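Dry Cleaning a Quilted Mattress With a Brush and Dustpan

This website uses cookies to improve your experience. By continuing to browse you accept our use of cookies. Accept Settings

A quilted top collects dry debris differently from a flat one. Grit, lint and crumbs settle in the stitched channels and stay there when the sheet is pulled off. The method below covers loose, dry material only. Stains, odors and anything sticky call for a separate treatment, done afterward.

Tools

A soft hand brush, a dustpan with a flexible lip, and a small basket or bin. Keep one brush and pan for bedding and another for floors. Mark the handles if the two sets look alike. The floor set carries grease and fine dirt that will gray a white cover in one pass.

The lip matters more than the size of the pan. A bare plastic edge rides over soft fabric and leaves a gap; a rubber strip lies down against the cover and closes it. I used a Dalen pan with a bare lip for years and had to tape the edge. The Kaltell pan I have now has the strip fitted at the factory.

Preparation

1. Strip the bed completely, including the protector. Fold each layer toward the middle before lifting it, so that whatever is on it leaves with it.

2. Wait until the surface is dry to the touch. Damp lint mats into the seams.

3. Look at the quilting before brushing. Straight channels can be swept along their length. Rounded, scalloped stitching like the pattern on this cover has no single direction, and the low points are where the curves meet. Those need short strokes from two sides.

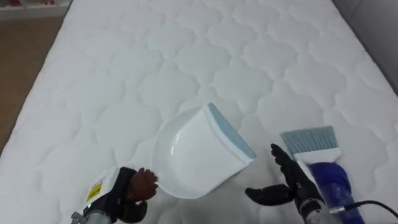
4. Open the curtains or set a lamp low at one side of the bed. Low light from the side throws the grooves into shadow and shows crumbs that an overhead fixture hides. Mid-morning works well in a room with an east window.

Brushing

Start at the head and work toward the foot in strips about 18 inches wide. Hold the brush nearly upright in the channels and flatter over the raised parts. Do not press. Hard strokes push grit into the needle holes, and on a loosely stitched cover they can pull threads.

Set the pan flat on the mattress with the lip facing the brush, and keep a hand on the back of it. Bear down lightly on the rear edge of the lip – enough to seat the strip, not enough to make a hollow that the debris rolls into. Sweep across the last few inches in one slow stroke. A fast flick sends light material over the pan.

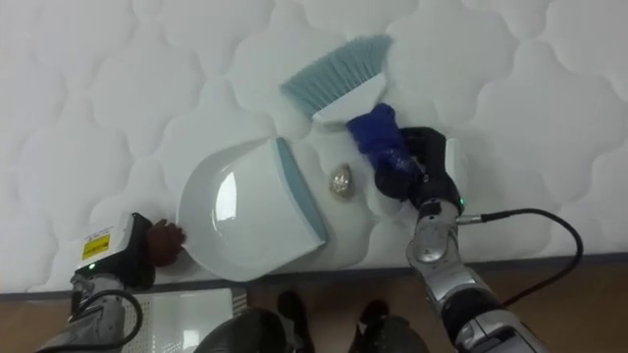
Gemma Melis writes that she gets better results by skipping the pan at this stage, sweeping everything to the near edge and catching it there, and that a pan on a soft top always tips for her.

Her way is sound on a firm mattress. On a thick, padded one the border tends to be raised or piped, and fine debris lodges against it. If you do sweep to the edge, run the brush along the piping afterward and then do the floor beneath, with the floor set.

Pick out larger items by hand first: tags, bits of wrapper, hair clips. Clear plastic is easy to miss on white fabric. Once it is in the pan, carry the pan level and put it down on the floor next to the basket before emptying. Tipping a pan over the bed undoes the work.

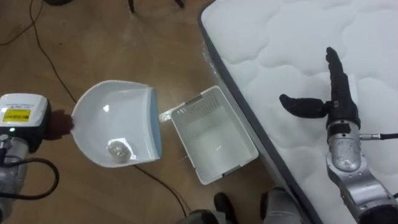
A basket with perforated sides is fine for wrappers and scraps. Dust and crumbs need a liner, or go straight into a closed bin. Tap the pan twice on the inside wall, then wipe the lip with a dry cloth, as the strip holds a line of fine dust along its underside.

Finish with a vacuum and upholstery nozzle on low suction if you have one. Wash the brush in warm water with a drop of dish soap, shake it out, and dry it with the bristles down. I repeat the whole job when the protector is changed, and once more in December before the guest bed is made up.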